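Window repainting at Grovley: what to expect

Repainting of the street-side and courtyard windows begins in November and will carry on through the winter as weather allows. Most of you have already seen the notice in the lobby. This item fills in what the notice left out, including how to get your apartment ready and what happened with the storm panels.

The windows are the original wood sashes from 1936, apart from the basement ones and the pair over the side entrance. They were last painted in full in 2000. Touch-ups have been done since then, mostly on the south side, and they don't match each other or the older paint. On the upper floors the bottom rails have opened up at the corners and water is getting behind the paint. Two sashes on the fourth floor need new bottom rails. The others can be repaired in place with epoxy and glazing putty.

We looked at replacing everything with new units. The prices were high, the openings are not a standard size, and the new frames would have taken a couple of inches of glass from every window. The residents' meeting in the spring voted to keep the old sashes and repair them. A few people were unhappy with that and said so, mainly over drafts. Weatherstripping has been added to the job as a result. It is a bronze strip set into the side channels and it should last a long time, but it makes the windows stiffer to lift for the first few months. Please don't force them or pry at them with a kitchen knife. Rub a candle stub along the channel.

The work is being done by Guimarães Sash & Paint. Marcelino Bragança is running the job and will be in the building most days. He can be reached at the number posted by the mailboxes. Ask him about scheduling and about anything that looks wrong with your window once it goes back in. Questions about cost should still go to the office.

How the work goes

The crew takes the sashes out one apartment at a time. A clear panel goes into the opening while the sash is down in the basement workshop. It lets in light but cannot be opened, so at least one window in every bedroom will be left alone until the others are back. Each apartment should be without its sashes for roughly 15 days. Corner apartments have more windows and will be done in two visits.

Old paint will be removed in the basement with steam and hand scrapers. There will be no dry sanding inside apartments. The frames that stay in the wall will be scraped by hand with plastic sheeting taped up around them, and the crew will vacuum before the sheeting comes down. The lower layers of paint should be assumed to contain lead. If you have small children or are expecting, call Marcelino ahead of time and he will arrange for you to be out during the scraping. The guest room on the first floor is being held free for this.

Before your turn you will need to:

Move furniture back from the windows, far enough for a person with a ladder to get past.
Take down curtains, blinds, and the brackets if you put them up yourself.
Clear the sills, including plants.
Take out any window air conditioner and store it. The crew will not lift these.
Unlock the window locks. Several are painted shut. Leave those alone.

If you can't do the lifting, tell the office a week ahead and we'll send someone up.

Hardware

The sash locks and lifts will be cleaned and put back. Missing ones are being replaced with a Jusen pattern that is close in shape but a little brighter. It will dull down. If you have old lifts or locks in a drawer, even bent ones, we would like them. The shop can straighten brass and we are short on the second floor. Broken sash cords will be replaced everywhere with cotton cord. Anyone who has been propping a window open with a stick can stop once their apartment is finished.

Storm panels

The storm panels that were in the boiler room have been sorted. We expected to throw out most of them, and 30 turned out to be sound. They have been labeled with the opening they fit, using the pencil numbers on the top rails. People on the north side get first pick this winter. The rest will be repaired next year if the money holds out.

Laundry room and bikes

The workshop takes up the back half of the basement, so the bike racks have moved to the covered area by the side entrance. Bikes with no tag were moved too and are chained together. See the office for the key. The laundry room stays open but the door has to be kept closed during the day, and the far outlet is being used for the steamer. The two dryers nearest that wall may trip if they are both running at once. The breaker is in the hall cabinet.

Color

The inside of the windows will be the same off-white as before. Residents who painted their interior frames another color may keep it if they supply the paint, one full can, labeled with the apartment number. The outside is changing. The brown we have now is the 2000 color. When Marcelino cut into a frame on the courtyard side he found brown over gray over dark green, with the green sitting right on the primer. We have gone back to the green. The paint is from Flokodix and comes in a satin finish.
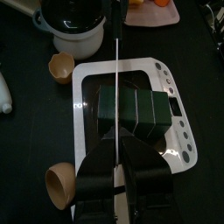

The first finished windows will be the ones on the stair landings, so everyone can see the new outside color before it reaches the apartments. A painted sample board will be in the office from Wednesday, and the test patch on the courtyard frame is staying up too. For people reading this away from the building, think of a dark green in the same family as the block in the photo. As on that block, expect the color to look lighter along beveled edges, and the outer frames have plenty of those. Comments on the color should reach the office before the landings are done. After that the full order goes in and the shade is fixed. The front door is a separate job and stays black for now.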